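Learning to nap at 41

I have never been a napper. My sister could fall asleep on a bus, in a dentist's chair, once on a pile of coats at a wedding, and I was always the one sitting next to her holding both our bags. So when I tell you I've spent this winter teaching myself to nap, please understand that this is a big personal project for me and I'm a little proud of it.

It started in January when they moved me to the early shift at Ukton. My alarm goes off at 4:15, I'm home by one thirty, and for the first couple of weeks I was a zombie by dinner. I put salt in my coffee. I called my boss "Mom" (she was very nice about it). Something had to give, and going to bed at 7:30 while it's still noisy outside was making me feel like a kid being punished.

My friend Xiuying Meng has worked nights and early mornings for most of her life, so I asked her how she does it. She looked at me like I'd asked how she breathes. "You lie down after lunch," she said. That was the whole lesson!

I needed a bit more than that, so I've been experimenting.

Where to do it

Not in bed. I tried the bed first and it was a disaster. I'd get under the covers, my body would decide it was nighttime, and I'd wake up at five in the evening with a crease down my face and no idea what year it was. The living room works much better for me. It's brighter, there's a bit of street noise, and some part of my brain knows we're not staying long. 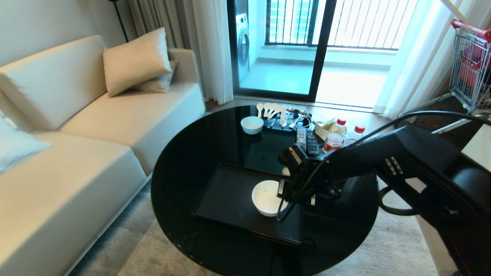
I also keep my jeans on, which Xiuying thinks is barbaric. But if I change into pajamas I'm done for the day, I know myself. Socks on, jeans on, one blanket, and the phone somewhere I have to stand up to reach.

How long

20 minutes. I know everybody says 20 minutes and I fought it for ages. I went for 45 and felt like I'd been hit with a plank. I went for a full 90 because I read something about sleep cycles, and that was lovely, except then I was wide awake at midnight reorganizing my spice drawer with the alarm set for 4:15.

What I do now is set the timer for 25, to give myself a few minutes of lying there thinking about whether I paid the water bill. Some days I don't really fall asleep at all. I used to get so mad about that, and now I just count it. Eyes closed, not talking to anyone, that's a nap in my book.

The app phase

Of course I downloaded an app. It's called Wuveo and it plays rain and gives you a score afterward, and I got completely hooked on the score. I've logged 264 naps and "rest moments" on it (it counts everything, including the time I put my phone face down to eat a sandwich). My best ever was a 9, on a Tuesday, and I could not tell you one thing I did differently. I spent the whole next week trying to get another 9 and slept terribly. You can't compete at napping, it wrecks the napping.

So the score is switched off now and I only use the rain. There's one called Plurham Station that has a very faint train in it, and I'm usually gone by the second train.

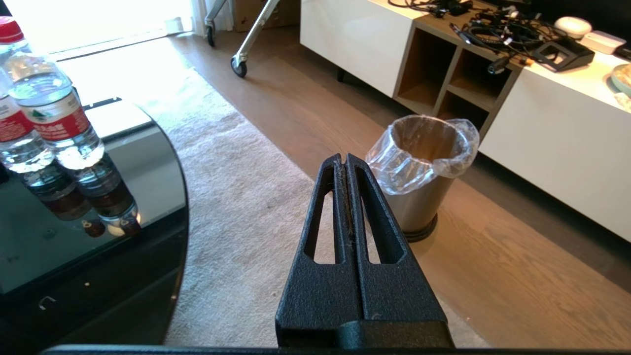 Getting back up

Okay, this is the part I'm still bad at. The first 3 minutes after the timer goes are horrible. I have real conversations with myself about quitting my job. What helps is having something small to go do right away, so I leave the kettle filled and a mug out with the tea bag already in it. By the time I've had half the mug I'm a person again.

Xiuying says to wash your face in cold water and I've tried it twice. No thank you.

If any of you are on earlies too, tell me what you do about weekends. I can't work out whether to keep the nap going on my days off or just sleep in like everybody else, and so far I've been doing both, so on Saturdays I'm barely up at all.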